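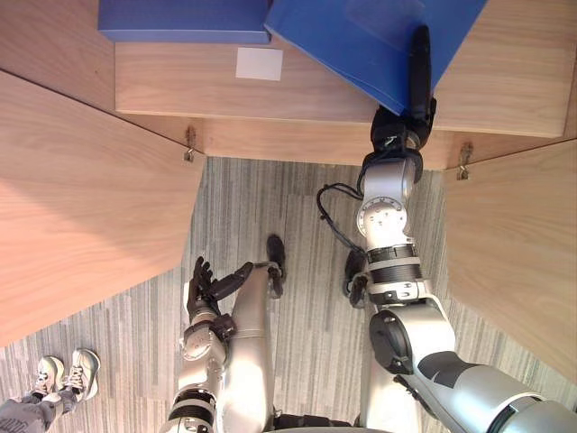 Home | Course Units | Handouts | Reading List | Contact

Office Records and Filing
Unit 4 handout: Folders on open shelves
Instructor: Merike Vītola

Bring this handout to the Tuesday session. We will use it for the practical, and the questions at the end are due the week after.

1. Where we are in the course

Units 1 through 3 dealt with deciding what to keep. From here on we deal with where it goes. Open shelving is the most common storage in small offices, and most of you will work with it before you ever work with a locked records room. A drawer cabinet holds papers out of sight and carries a label on the front. An open shelf shows everything, so the order of the folders has to do the work of the label.

2. Terms used in this unit

Folder: a cover that holds loose papers on one matter. It may be card or plastic.

Spine edge: the folded edge. On a shelf it faces the person standing in front.

Run: a row of folders that belong to one series, filed without a break.

Out-card: a stiff card left in place of a folder that has been removed. It shows the folder number, the borrower and the day.

Board: one level of a shelving unit. We number boards from the top down.

3. Flat or upright

Folders can be stored flat in a stack or upright in a row. Flat storage suits folders that are in use that day, thin folders with no stiffness, and papers that are larger than the cover. Upright storage suits everything else.

A flat stack should stay low. Once it passes the width of your hand, people begin pulling from the middle, and the folders above shift and end up crooked. Crooked folders catch on sleeves and slide toward the front edge of the board.

An upright row needs a support at each end. If the row is too loose, the folders lean and the lower corners curl under. If it is too tight, the covers tear when someone pulls one out. You should be able to slip a flat hand between two folders in the middle of the row. Leave that much space and no more.

4. Taking a folder down

Read the number before you touch the folder. Fill in the out-card first, while you still have both hands free.

For an upright folder, push back the neighbors on each side a little and take hold of the middle of the spine edge. Do not hook a finger over the top.

For a flat folder, take it by the lower corner, ease it toward you until a third of it is past the edge of the board, then bring your other hand underneath. Glossy plastic covers slide more easily than card and they slide on each other — move them slowly. Keep the folder level until it is clear of the shelf, or loose sheets will come out of the open side.

Carry one stack at a time, held against the body.

5. Putting a folder back

Square up the papers inside before the folder goes back. Tap the closed folder on a table, long edge and then short edge. Check that nothing sticks out past the cover.

Find the out-card, put the folder in, and only then remove the card. Set the folder parallel to the sides of the unit. A folder left at an angle on a board is treated in this course as a folder not yet filed, and it will be marked that way in the practical.

If there is no out-card and no gap, stop and check the register. Do not make a new place for the folder.

6. Color

Color is useful for a first sort and poor for anything finer. People can find "the blue ones" across a room, but they cannot keep twelve shades apart. Use few colors, write down what each one means, and post the list at the end of the unit.

In our training set the colors are:

Blue — current correspondence
Green — purchasing
Red — personnel, not kept on open shelves
Buff — closed, waiting for transfer

The color never replaces the number. A blue folder without a number is an unfiled folder.

7. Case: the Hajdu files

The case for this unit is the back office at Hajdu, a supplier of bathroom fittings in Jellavthorpe. When the firm moved offices in October it had 3200 folders on open shelves, in three numbering systems started by three different office managers. The staff went through the whole set and closed 1273 of them, which went to off-site storage with Zollico. Another 146 had no number on the cover at all and had to be opened and read one by one.

The work took 9 weeks. Most of the delay came from the unnumbered folders. Two people in the office knew what they were by their position on the shelf, and the move took the position away.

The firm now keeps a register in Clustier, with one line per folder: number, title, color, board, date opened, date closed. The same register is printed once a month and kept in a binder on the bottom board. You will get a copy of two pages from it in class. Look at the column for board number and note how often it has been changed by hand.

8. Practical

Work in pairs. Each pair gets one shelving unit and one box of folders.

a. Sort the box by color, then by number.
b. File the current folders upright, one run per board.
c. Stack the folders marked "today" flat on the board at waist height.
d. Swap places with another pair and retrieve the folders on your slip, using out-cards.
e. Return the folders and check the shelf against the register.

Keep the floor in front of the unit clear. Bags go by the door.

9. Questions to hand in

How would you have dealt with the unnumbered folders before the move? Give the steps in order.

Why does the register list the board as well as the folder number? Is there an office where you would leave it out?

Choose a shelf at home or at work that holds papers. Describe its present order in one paragraph and propose a numbering scheme for it. One page is enough.

Reading for next time: course reader, the section on transfer lists and closed files.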